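The Lodger at Calwood

The last bus to Urneck leaves at ten to six, and people who miss it have a choice between a long wait in the shelter and a short walk up the hill to Calwood. Most wait in the shelter. Calwood was a coaching inn, then a school for clergymen's sons, then a hostel for walkers, and in all three lives it has had the same story attached to it.

The story concerns a man who took a room on the top floor and never gave it up. In the oldest version he is a wool buyer named Rahimi, who arrived one April with a trunk and paid for a month. On the last night he was heard pacing overhead, and in the morning the room was locked from the inside with nothing in it, trunk included. Guests have complained of footsteps ever since. In the school's version he is a drowned pupil, and in the hostel's he is a walker who came down off the moor in bad weather and asked for a bed at a house that was full.

Amirhossein Tehrani has spent 15 years collecting these versions and does not mind that they disagree. He grew up in Urneck, left for work, came back, and now runs the walks that set out from the market cross on autumn evenings. He has slept on the top floor at Calwood more often than anyone living, and he has a low opinion of most ghost hunting.

"People come for one night and want a result," he told me. "They hear a pipe and go home happy. I'd like them to come back and hear the pipe again, so they know it's a pipe."

The house is some 300 years old and it is noisy. The roof timbers shift when the sun goes off them. The back stairs have a run of treads that creak in order, a minute or so after somebody has climbed them, and a visitor lying in bed will hear this as a second person following the first. Tehrani showed me the effect at dusk. I knew it was coming and I still looked round.

He keeps his records in school exercise books, with the time, the weather, who was in the building and what they had eaten and drunk. Supper matters, he says, and so does whether anyone had been telling the story at table. Reports from guests who had heard about the lodger in advance are full of footsteps. Those from guests who had not are more often about cold, or a smell of wet wool, or a feeling that the door had been left open.
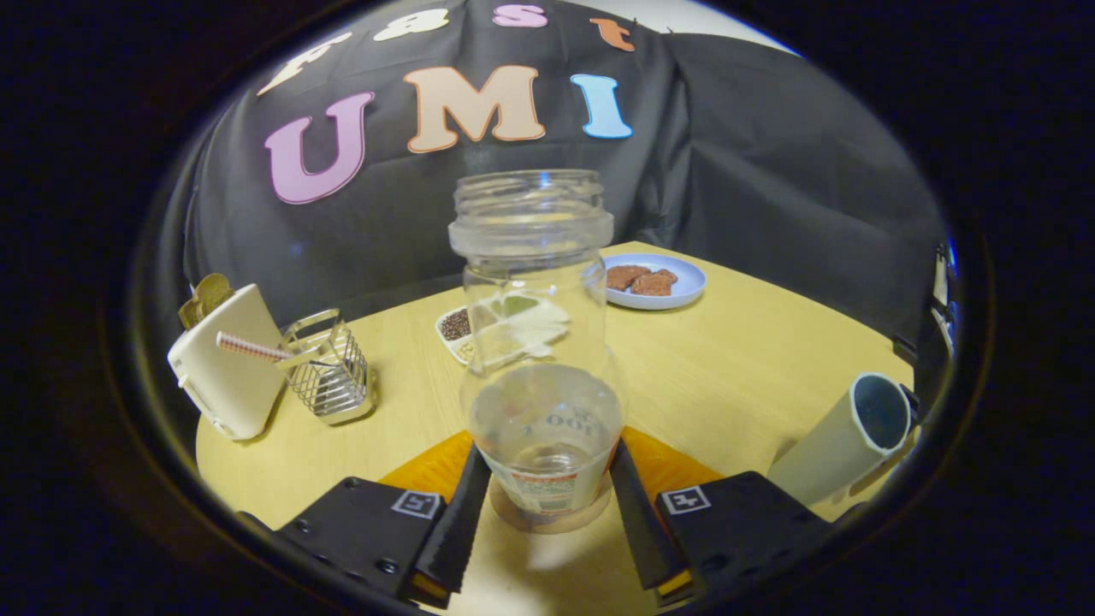
A clear jar, its lid off, with "100" printed near the lower part.

Only 2 of the reports trouble him. The first came from a plasterer who was working on the top floor alone and heard a heavy object dragged across the boards next door. He went in with a torch and found the room bare. The plasterer finished the job, but he did it in the mornings. The second came from a woman staying with her sister, who woke before light and saw a man sitting with his back to her, pulling on a boot. She assumed she had come into the wrong room and apologised to him. She had never heard of Rahimi, and she asked at breakfast whether the gentleman had minded.

Neither account proves anything, as Tehrani is quick to say. The plasterer was tired, and people see figures when they are half awake. He has written both down in full all the same, and he reads them out on the walks without comment.

There is also the matter of the name. No Rahimi appears in the inn's surviving ledgers, though several years of them are missing. The earliest printed mention is in a pamphlet called Kamedis, a collection of moorland tales which may have been put together by one of the schoolmasters, and which gives no sources at all. Tehrani thinks the author borrowed the locked room from somewhere else and the footsteps from his own ceiling.

I stayed one night. The bed was narrow, the blankets were good and the wind got up after midnight. At 5 I heard the back stairs go, tread by tread, from the bottom to the top, and then a door. I lay and waited for the creak to repeat itself, as I had been shown it would. I had it down as a guest going to the bathroom until Tehrani told me, over toast, that the only other person in the house had been him, and that he had slept on the ground floor.

He wrote it in the book, and asked me what I had had for supper.

The walks start again in the autumn from the market cross in Urneck. Stout shoes are advised, and the top floor at Calwood can be booked by the night.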